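The last repair counter in Stornley

Until January, anyone in Stornley with a dead toaster had two choices: drive to the dump or drive to the mall. Now there is a third. Kozma, a repair shop in the old feed store on the main road, takes in almost 2,000 household items a year and sends most of them home again.

The shop charges a flat fee to look at anything that fits on the counter. Lamps and vacuum cleaners come in most often, followed by radios, mixers and fans. Parts are the hard part. Some makers stopped selling switches and belts years ago, so the back room holds 162 labeled drawers of pieces saved from machines past fixing.

People bring odd things too. One customer carried in a bread maker in a baby blanket. Another wanted a clock radio fixed but asked that the wrong time be left alone.

Fixing is slow work, and the money is thin. A new kettle can cost less than an hour of labor, and the shop tells people so before it opens one up. Many say go ahead anyway - they like the kettle they have. 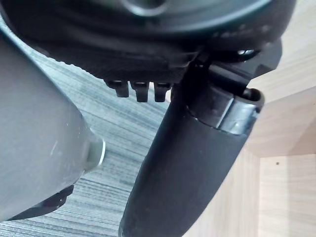 Black molded plastic, with a small metal fastener at right.

Cases like these take up much of a repair day. Older housings were held with plain screws. Newer ones often snap or glue shut, and a cracked clip can end the job. Kozma keeps a tray of thin nylon wedges for prying and replaces them every few weeks.

The counter opens at 9 a.m. and closes when the bench is full.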